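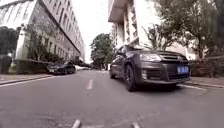 Talebi Road: carriageway, kerbside parking and planting

Issued Nov 9, 2025 to all households and ground-floor units. Work order 2802.

The carriageway survey for Talebi Road has been completed and the report is held at the estate office, where it can be read during opening hours. This item sets out the main findings, the work planned for January and what residents need to do before it starts. The earlier notice covering the rear service lane still applies and is not repeated.

Surface condition

The asphalt is classed as worn but serviceable. Wear is light and fairly even over the length of the street. The survey recorded loss of fine material at the surface and some polishing of the exposed stone in the wheel tracks, with no failure of the layers underneath. The street does not need full reconstruction and none is planned.

Madska, who will carry out the work, have proposed a thin surface treatment over the running lanes, with a deeper patch wherever a core sample shows separation between layers. Cores were taken on both sides of the centre line. The holes were filled with cold-lay material on the same visit, and these fills are temporary. They may sink slightly before January. Please report one to the office only if the edge has broken away or the fill stands proud of the road.

Several residents asked why the treatment stops short of the kerbs. The channel on each side carries surface water to the gullies, and its level is set by the kerb face. Adding material there would reduce the kerb upstand, and on the lower part of the street the upstand is already near the minimum the drainage design allows. The channels will be cleaned and left at their present level.

Centre line

The white dashed line will be removed with the surface treatment and put back on the same alignment. The survey checked whether it should be moved sideways to allow for cars parked on both sides. It should not. With vehicles standing at both kerbs the running width is limited whatever the position of the line, and a shifted line would give drivers the impression of a full lane on one side that is not there when the opposite kerb is occupied.

The new marking will be thermoplastic with glass beads applied to the surface while it is hot. For a short period between treatment and marking the street will have no centre line. Drivers should keep to their own side and give way to oncoming vehicles where a parked car is on their side.

Kerbside parking

Parking remains allowed at both kerbs, subject to the conditions below. These are the existing conditions, restated here following questions at the last residents' meeting.

Vehicles must stand parallel to the kerb and fully on the carriageway. Wheels must not be placed on the kerb or the pavement. The front wheels should be straightened before the car is left, as a turned wheel brings the front corner out into the running lane and takes up width that the refuse lorry needs.

Vehicles must stand close to the kerb. The office does not measure individual cars, but a complaint supported by a blocked delivery or collection will be followed up with the keeper. Larger vehicles, SUVs included, are held to the same rule as small cars. Where a wide vehicle is parked at one kerb, please try to avoid parking another directly opposite it if a space is open farther along.

Door mirrors should be folded in overnight where the vehicle allows it. The office has no power to require this. Mirror strikes are a matter between keepers and their insurers and the estate does not hold recordings that would help in settling a claim.

No vehicle may be left across a gateway or within the swept path of a gate. The clear distance at the gate pillars is 2000 mm measured along the kerb from the outer face of the pillar. This distance has not changed. The painted marks that used to show it have worn off in places and will be renewed together with the centre line.

Gate pillars and low wall

The white pillars will be washed down and repainted once the road work is finished. Painting them earlier would be wasted effort, given the dust produced by planing out the patches. The paint is a mineral masonry coating in the present colour. Residents who use the gateways should allow the coating to cure before leaning bicycles or bins against the pillars; a notice will be tied to each one with the time it can be used normally.

The low wall was inspected at the same time. Pointing on the street side is sound. A stretch of coping has hairline cracks, probably from thermal movement, and these will be filled with a flexible sealant. No section needs rebuilding.

Pavement and kerb line

The raised kerb beside the hedge was checked for line and level with a straightedge. It is within tolerance apart from one unit that has rotated a little towards the carriageway, and that unit will be lifted and rebedded on fresh concrete. The pavement will be closed at that point until the bedding has set. A signed route on the opposite pavement will be in place for the whole of the closure, with temporary ramps at both crossing points for pushchairs and wheelchairs.

Please do not step over the barriers to reach a parked car. The rebedded unit has no side support until the concrete gains strength, and a foot on its outer edge is enough to move it.

Hedge and trees

The low hedge is to be cut back on the pavement side before the road work starts. The finished height will be as now. The cut is intended to restore width to the pavement and to expose the back edge, where leaf litter has been collecting and holding moisture. Clippings will be taken away the same day.

The street trees need only light work. Low growth over the pavement will be lifted for head clearance, and twigs that touch parked vehicles with high roofs will be removed. Dense foliage near the low building is to be thinned a little. Crown reduction was considered for the larger tree and rejected, as the report found no structural reason for it and the shade is valued in summer.

The planting against the face of the long grey building will be kept. It should be held clear of window openings and downpipes, and the building's own maintenance staff will see to that. Residents are asked not to pull stems away by hand. Stems fixed to the render can bring the surface coat away with them.

Drainage

Omex will jet the gullies and connecting pipes before Madska begin. The gully pots hold silt and leaves, and any surface treatment laid beside a blocked gully will have standing water against its edge within the first wet week. Jetting is noisy but short at each position. Ground-floor units may hear gurgling in floor drains while the pipes are being cleared. Pouring a jug of water into the drain afterwards will restore the seal in the trap if there is a smell.

A car left over a gully cannot be worked around. Jetting needs the lid open and the hose straight down. Keepers will be contacted where the office has a current registration on file, and residents who have changed vehicle in the past year should send in the new details using the form in the entrance hall.

Balconies

Surface treatment produces odour and, in the first hours, some loose grit. Households in the white block with balconies over the street should take in washing on the working days and keep balcony doors shut while the treatment is being laid. Please do not sweep or hose grit over the balcony edge afterwards. It drops onto the pavement and the parked cars. A dustpan is adequate.

The concrete overhang at the upper level of the block is covered by a separate inspection under Vistico's building contract. It forms no part of work order 2802, and questions about it should go to Vistico through the usual fault line.

Programme

The work will take 12 working days in January, dry weather permitting. Order of work is hedge and trees, drainage, kerb unit, patching, surface treatment, markings, and last the pillars and wall. The street is split into 2 sections so that one remains open to parking at any time. A plan showing the section boundary will be posted in the entrance halls together with the start date.

Parking is suspended in the active section from early morning until the barriers are removed. Suspension notices will be fixed to the lamp columns in advance. A vehicle still in place when the section closes will be moved to the nearest free kerb space and its keeper informed by telephone if a number is held. The charge for moving it is passed on at cost.

Access on foot to all entrances will be kept throughout. Deliveries of furniture or building materials should be booked outside the programme if at all possible. If not, tell the office, and the contractor will try to hold a bay in the open section. Refuse collection continues on its normal rota, but bins from the closed section must be brought to the section boundary the evening before.

After the treatment is laid, drive slowly and avoid turning the steering wheel while the car is stationary. Turning on the spot scuffs the new surface until it has hardened. The same applies to motorcycle stands, which should have a flat plate or piece of board under the foot for the first few weeks.

Queries

Questions about the works should be sent to Zainab Briggs at the estate office, quoting 2802 in the subject line. Requests for blue badge spaces near a particular entrance during the closure should reach her before the section plan is posted. The survey report, the core log and the drainage drawing can be copied on request; copies of the drawing are supplied at reduced size unless the full sheet is asked for.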